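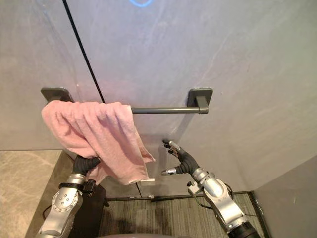 Fri 12 April
Towel rehang, two arms, bar on wall

Goal for the day: take a hand towel that is badly hung and leave it evenly over the bar, front and back edges within 4 cm of each other. Kavitha wrote the criterion; I would have allowed more.

Setup as last time. Terry towel, metal bar. Policy is the Bosden checkpoint, fine-tuned on the bathroom set only. Kosmas reset the towel by hand between trials and was told to bunch it on the left and not be kind about it.

50 trials, 60 s limit each. Scored from the video by Kavitha, spot-checked by me.

Notes on grasping. Left hand closes on the lower fold first in nearly every trial. This is fine when the fold is a single layer. When it picks up both layers the pull moves front and back together and the roll on top of the bar stays where it is. No amount of pulling at the hem fixes that – the roll has to be opened from above, and the policy has no habit of reaching above the bar. Checked the demos: the operators hardly ever did it either.

Notes on the second hand. It waits open beside the hem for too long. In the good trials it takes the free corner within a few seconds and the two hands spread the cloth. In the bad ones it hovers until timeout. Kosmas thinks the hem is hard to pick out against its own folds in the head view. Possible. A towel with a contrasting border would test it cheaply.

Pull force: cap left at the Dovska default. Raised it once to see, and the towel came off the bar. Put it back.

Cable by the bar: towel edge caught on it in one trial. Scored as a failure, reset, carried on. Should be clipped higher before the next run.

Is it a chore yet? For a towel that is only crooked, I would say close. For one that is bunched, no. A person does either with one hand while walking past, and our limit of a minute is already generous. The Iyer group reports better on dish cloths, but those are thin and do not hold a roll.

To do
– Kavitha: collect demos with over-the-bar grasps. We have over 2000 episodes in the set and very few are of any use for this.
– Kosmas: border towel, clip the cable.
– Me: label single and double layer grasps, ask Skindley about spare fingertips.
– Repeat in May with the same criterion.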